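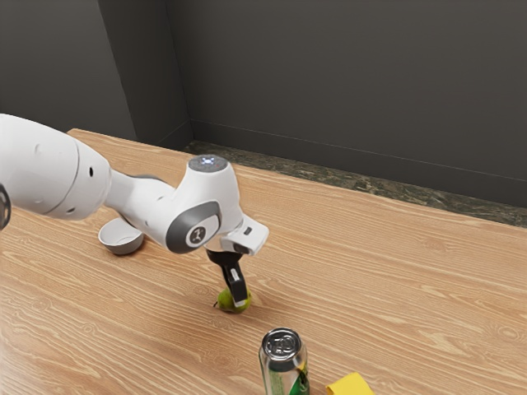
Pretar demo bench on screen: fingers down at the green fruit, bowl to the left.

Section 2: Running the pick demo on an open day

I've run this one for plenty of visitors now, and it's the bit people stay for, so it's worth setting up properly. Everything happens in the simulator. You'll need the demo computer, the big screen and the Holisance scene pack (already installed if you followed Section 1).

1. Switch on the big screen before you start the computer. If you do it the other way round, the picture may come up on the small monitor only.

2. Open Pretar and choose the scene called Kanda. Give it 60 seconds to load. I know it looks stuck — leave it alone!

3. Press Home. The arm should swing up clear of the table and stop there. If it doesn't, press Reset scene and try again.

4. Set the speed to 48. I used to run it at 84 because it looked more exciting, but people at the back couldn't follow what the fingers were doing and I kept having to play it again.

Note: the speed goes back to its default whenever you reload the scene. I still forget this.

5. Pick the pear from the object list and press Approach. The arm comes down over it and waits, and I like to stop here and let people guess how it'll take hold.

6. Press Grip, then Lift, then Place. Leave a little gap between them so you can talk.

Caution: don't drag the can or the bowl about with the mouse while the arm is moving. The program lets you, but the arm is still working from the old positions and can knock straight into things.

7. When somebody asks how detailed it all is, pause and zoom right in on the pear. The skin is speckled and has a few brown marks on it, and the grain on the table shows up nicely too.

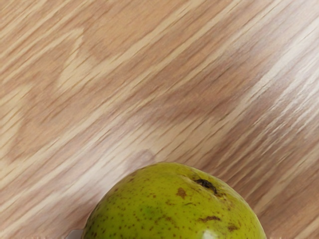 One visitor in June asked me whether the arm would cope if the fruit were softer, and could we please squash one. You can try it: open Object settings, pull the Firmness slider down and run steps 5 and 6 again with the grip force left as it was. Children love this part, so allow extra time.

8. Press Reset scene before the next group comes in, and check the speed while you're there.

Note: if you're showing the Győri scene as well, close Kanda first. Having both open slows everything to a crawl on our computer.

When you've finished for the day, save the log under File, then Close session. Section 3 covers reading it.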